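Guides > Laundry Day > Towels and Soft Cloths
44 shares | 5 comments

Folding Towels, Step by Step

1. Grab a seat and bring the pile to you. Mix your patterns — stripes make it so easy to see when the edges line up!
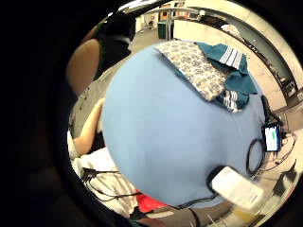
Patterned cloth and striped teal towel, ready to sort.

2. Pull out one towel and shake it flat. Bring the short ends together, then fold in half again.

Note: Nizar Jaber likes thirds for a narrow shelf, and they look great.

3. Keep your eyes on your hands and smooth each fold before starting the next one.
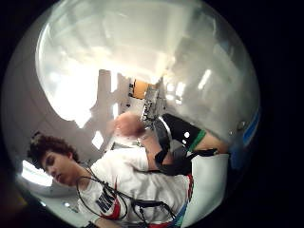

4. Stack with the folded edge facing out. Stop at 20 — taller piles lean.

Caution: Never put damp towels away.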